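Previous Chapter | Contents | Next Chapter | Glossary | Index

Last updated: Dec 26, 2021

Chapter 13
Grading a Robot in a Pretend Room

I spent most of one November losing an argument with Adanech Negussie. We had two versions of the same control policy, an old one and a new one, and I was sure the new one was better. I'd watched it work all afternoon! It looked smoother, it hesitated less, and when it missed a grasp it went back and tried again, which the old one never did. Adanech asked me how many times I had run each of them. I had run the new one until I was happy and the old one until I was bored, and I hadn't written down either number.

So this chapter is about how you find out whether a robot policy is any good, and in particular how far you can get by testing it in simulation before you spend days on a real arm. We've already covered how a policy is trained (Chapter 4 if you skipped it, and you'll want to go back for the part on action spaces). Now I want to talk about grading, and I'm going to be a bit of a bore about it, the way Adanech was with me.

Let's start with the trouble with real arms. A real trial is slow. Somebody has to put everything back where it was, and "where it was" drifts — a block ends up a finger's width to the left, the afternoon sun comes in, a cable sags. If your new policy goes first every morning and your old one goes second, you may be measuring the time of day. You can fight this with tape marks and shuffled trial orders, and you should, and we'll get to both. But it takes patience, and most of us run out of patience well before we run out of questions.

In a simulator you get your patience back. Reset is one line of code. You can give both policies exactly the same starting layout, down to the last decimal, and then a different one, and then another. For the study that runs through this chapter, which we called Beloten, Lihua Shao set up 1,000 starting layouts and ran both policies on every one of them, so 2,000 trials in all. That pairing matters a lot. When both policies face the same layout, a hard layout is hard for both, and you can look straight at the ones where they disagree. Those disagreements are where nearly all the information lives, and you'll learn to love them (I did, eventually).

Now for the catch, and it's a big one. A simulator only grades the policy on the world you built. Prakash Suvarna likes to say that our first simulated table was so slippery that the robot had learned to play air hockey. A score from a world like that tells you very little. What you want is for the simulated ranking to agree with the real ranking: if policy A beats policy B in the pretend room, A ought to beat B in the lab too. The raw success rates can be different, and usually are. I'd happily take a simulator that's too hard on everyone, as long as it's equally hard on everyone.

Getting there means deciding what to copy carefully and what to leave rough. The camera view matters if your policy works from pictures. Contact matters wherever the gripper touches something. You also want some things in the room that the policy has no business with, since a real workspace is never as tidy as a first draft of a simulated one, and a policy can easily learn to depend on all that lovely emptiness. 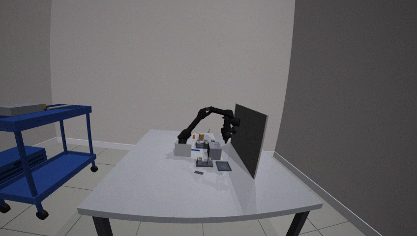 Back to my argument with Adanech, though, because the way it got settled is really the method of the chapter. We agreed on what counted as success before anyone ran anything. We wrote it down. We agreed on a time limit, and on what to do with a trial where the simulator itself misbehaved (you throw it out for both policies, never for one). Then Lihua hid the labels, so the people sorting out the failures couldn't tell whose failures they were looking at. I complained about that step more than any other, and I now use it everywhere.

The new policy won, by a lot less than I'd have bet. Its retries, the thing I'd been so taken with, were pushing objects into worse spots almost as often as they saved a grasp. I had watched that happen and remembered only the saves.

In Section 13.1 we'll write a success rule for a simple pick-and-place task, and you'll see how quickly the word "placed" starts causing trouble. Keep a notebook handy for that one, and try writing your own rule before you read ours.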